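This site uses cookies to keep you signed in and to count page visits. Accept all | Manage settings

# Melano Bench Cell: Data Card and Working Notes

Maintainer: Ghada Khalaf, Vidport
Site: Kiltton parts hall
Last revised: October 27, 2023

## Summary

Melano is a set of arm recordings and shift records collected at the Kiltton parts hall during the changeover from hand sorting to arm-assisted sorting. It contains joint logs, camera stills, operator intervention records and the staffing sheets for the same period. The staffing sheets are included because the intervention records can't be read without them. A stop logged by one person covering two benches means something different from a stop logged by a person with one bench.

## Contents

- `joints/`: joint positions and gripper state, one file per episode
- `stills/`: one still per episode, taken from the bench camera
- `stops/`: operator interventions, with reason code and free-text note
- `shifts/`: role assignments per shift, no names
- `interviews/`: 3 written summaries, approved by the people interviewed

Episodes are grouped in blocks of 40. A block is closed when the bench is cleared or the operator changes, so short blocks occur. Do not pad them.

## Task

The arm moves molded shape blocks on a work surface. Block types include stars, cylinders, cubes, prisms and a heart. Target positions are set by the operator at the start of each block. The shape blocks stand in for the hall's own parts, which are covered by a customer agreement and can't be released.

## Roles before and after

Before the changeover, each bench had one sorter. Sorters picked, checked and placed parts by hand and filled in a paper tally at the end of the shift.

After the changeover, the sorter role was split:

1. Bench operator. Sets targets, clears stops, checks placed parts. Covers two benches.
2. Records lead. Reviews stop notes, closes blocks, reports faults to Nakpan, the maintenance contractor.

Both roles were filled from the existing sorting crew. Training for the bench operator role took 30 hours per person, spread across normal shifts. The records lead role had no formal training in the first version of the plan. This was corrected in June after two blocks were closed with the wrong reason codes.

## Effects reported by staff

The interview summaries agree on some points and conflict on others.

- Lifting and reaching went down for all three people interviewed.
- Walking went up. The benches covered by one operator are not always next to each other.
- Two operators described the waiting between stops as more tiring than sorting. The third preferred it.
- All three said that breaks became harder to take on time. A stop that arrives just before a break has to be cleared first. The shift plan now allows a bench to be parked, and parked time is not counted against the operator.
- One operator asked that stop counts not be used in performance reviews. Vidport agreed to this in writing. The same condition applies to anyone using this data set.

## Stop records

Each stop has one reason code:

- `M`: missed grasp
- `C`: contact outside the planned path
- `T`: target no longer valid
- `P`: parked by operator
- `O`: other, note required

Code `O` was overused in early blocks. Operators were given the code list on a card that left out `P`, so parked time was entered as `O` until the card was reprinted. Block 44 is the first with the corrected card. For earlier blocks, filter on the note text before computing any stop rate.

## Known problems

- Clock drift between the arm controller and the operator tablet. Align on the block start event.
- Stills are not synchronized with joint logs to better than one second.
- Lighting changes between shifts are not logged.
- Shift sheets record planned cover. Last-minute swaps are missing unless the operator added a note.

## Permitted use

Research on manipulation, fault handling and work design. Not permitted: ranking or identifying individual operators, or estimating headcount reductions from the shift sheets. The sheets cover a changeover period with extra staff on hand and do not support that estimate.

## Changes

- Added `P` to the schema description.
- Removed operator initials from stop notes.
- Replaced the single sorter role with the two current roles in `shifts/`.

## Contact

Send corrections to Ghada Khalaf through the Vidport records desk. Include the block number and the stop code. Requests to withdraw an interview summary are handled first and don't need a reason.
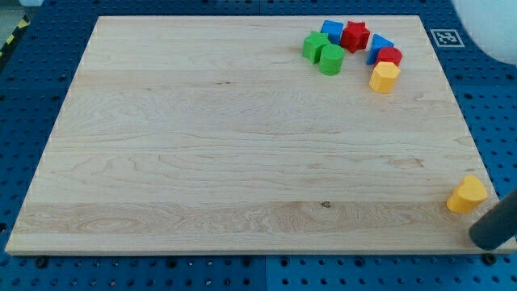 Corrections to closed blocks are issued as separate patch files, and the original block is left unchanged.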